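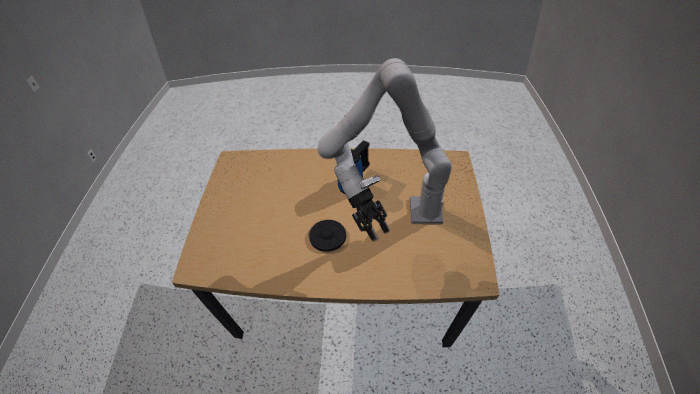 Sonum Attention and Sleep Study: Frequently Asked Questions

Last updated Sat 30 November

What is the study measuring?
The study tests whether a fixed sleep schedule changes performance on sustained attention tasks in adults. The main outcome is reaction time on a ten-minute vigilance task. Secondary outcomes are working memory span, self-rated mood and the number of missed responses per session.

Who runs it?
The principal investigator is Ieva Šimkus. Yuzhen Hao is responsible for the statistical analysis and Gyula Kun for data management. Questions about enrollment go to Khrystyna Ostapchuk.

Who can take part?
Adults aged 18 to 65 who usually sleep between five and nine hours a night. Night shift workers are excluded, as is anyone who has started or changed a sleep medication in the past three months. Caffeine use is allowed but must be recorded in the diary.

How many people are enrolled?
The main study has 688 participants. A pilot with 117 participants was completed before enrollment opened in June. Pilot data are not pooled with the main data, as the vigilance task was shortened between the two phases.

What are the groups?
There are 2 groups. The schedule group keeps the same bedtime and wake time every day, within a window of 30 minutes. The comparison group keeps its usual habits and fills in the same diary. Assignment is random and is stratified by age and by usual sleep length.

Can I ask to be moved to the other group?
No. Participants who do not want to follow their assigned schedule may stop following it and still complete the test sessions. Their data are analyzed with the group to which they were first assigned.

What happens in a test session?
You complete the vigilance task, a digit span task and a short mood form, in that order. Sessions are held in the morning, between one and three hours after waking. If you slept less than four hours the night before, report it in the diary and attend as planned.

Why is the vigilance task so dull?
It has to be. Lapses of attention appear mostly when a task is repetitive and gives little feedback. A more engaging task would hide the effect the study is designed to detect.

Will I see my own results?
You will receive your mean reaction time and lapse count after your last session. These figures are not a diagnosis. Reaction time varies from day to day in healthy people, and a single slow session has no clinical meaning.

How are missing diary entries handled?
Entries can be added up to 48 hours late and are flagged as late in the data file. After that the day is treated as missing – please do not fill it in from memory. So far 2,294 entries have been flagged as late.

Can I withdraw?
Yes, at any time and without giving a reason. Write to Khrystyna Ostapchuk and state whether data already collected may be kept.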